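To: Ganham automation list
Subject: Re: Hand-held grippers, what did you budget for?
Date: April 11, 2018

Hello all,

Very glad somebody has asked this, as we went through the whole exercise for Nidari last August and I've been boring people with my spreadsheet ever since. Quoted bits first, answers underneath.

> We have been told to put in one bid for the year covering hand-held
> grippers for recording demonstrations. Two questions. Should we ask
> for one pair or two? And what did you forget to include the first
> time?

Two pairs, if you can possibly stretch to it. We asked for one and regretted it within weeks. The two hands work together on most of our tasks, so if the left one is out of action the right one might as well be in a drawer too. Our first bid came to 3,000 all in and we were rather proud of how lean it was! The second bid, for the spare pair, was 971, and it would have been much easier to get both through at once than to go back and explain ourselves.

As for what we forgot: nearly everything that isn't a gripper. Cables (buy longer than you think, and buy doubles), wrist straps, spare fingertips, and the markers that go on the fingertips. The markers are a few pence each but they come off, and a session stops dead when you haven't got another. I'd now put a line in the bid simply called "small bits" and defend it to the death. Ours is 591 for the year and there's some left.
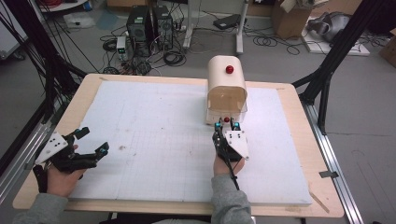
Red ball held at the mouth of the arched box, both grippers in use.

I'm fond of the ball and box task and would recommend something like it to anyone starting out. It costs next to nothing, it fits on a table, and it asks for a proper pinch and a bit of aiming at the opening. You'll learn more about which fingers you want to order from an afternoon of this than from a month of reading brochures (I say this as someone who loves a brochure).

> Also, is it worth paying for a proper work surface or is any table
> all right?

Any sturdy table will do. What I would pay for is the board on top. We use white foam board with a faint grid on it, which makes it easy to put things back in the same place between takes. It does pick up marks, so order several sheets and treat them as something you use up. Put them under consumables, or finance will want an asset tag on each one. Ask me how I know.

> We are looking at Zarell and Björklund for the hardware. Any views?

We had quotes from both. Björklund were quicker to answer and broke the price down part by part, which I found really useful when I had to cut the total. Zarell were a bit cheaper for the pair but wanted a separate order for the mounting plates, so check whether those are in the figure you've been given. Lead time from Zarell was 48 days when we asked. Either would have suited us, and in the end the parts list swung it for Björklund.

One more thing you didn't ask about, which is room. Measure the floor as well as the table. The computers, the power supply, the stand and all the cabling have to live somewhere, and with us that means the floor just past the table. If I were writing the bid again I'd add a low shelf and a good lot of cable trunking. It's dull stuff and it always gets struck out of a bid first, so put it in early and hang on to it.

I can send the spreadsheet to anyone who'd like it. It has our prices in one tab and a blank copy in the other, and the totals work in the blank one now (the version I sent round before had a broken sum in the cables row, so please bin that).

Good luck with the bid, and do tell the list what you end up getting! I'd love to hear how the two-pair argument goes down.

Best wishes from the Nidari bench

> Thanks in advance. We have to get the form in before the end of
> the month so even a rough list would help a great deal.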